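Home Crowd and Late Goals in the Kedell Women's League
Project report by Rocío Camacho, 1/21/20

My question was simple: do teams score more late goals when many people watch them? I used the match sheets of two clubs, Zirka and Alvarado.
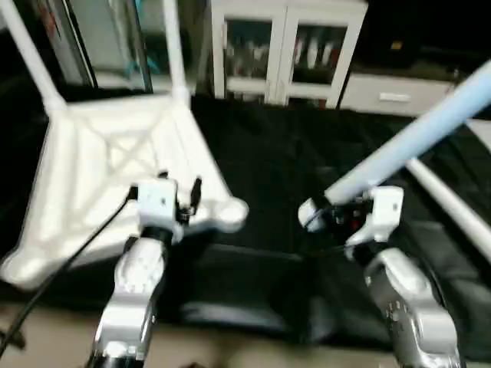
The sheets give the minute of every goal and the number of tickets sold. I entered 273 goals in one table and checked each of them twice.
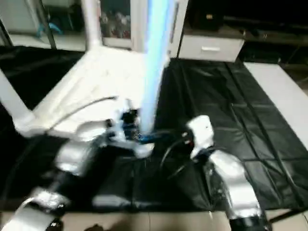 Department of Sport Studies, Wirkbridge College

The biggest crowd was 3205, at Zirka in May. Zirka won this match by 4 goals to 0, but all the goals came before half-time.

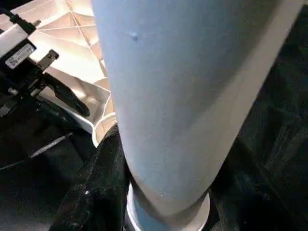
Alvarado was different. In 5 of their home wins the last goal came after minute 80, also when the crowd was small. I could not find a clear connection with the ticket numbers.
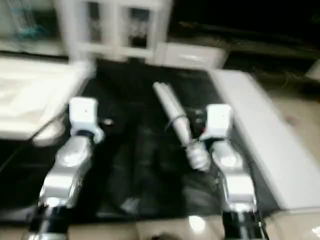
Limits of the work
Tickets sold are not the same as people present. Also, the sheets do not show substitutions, which I would like to include next time.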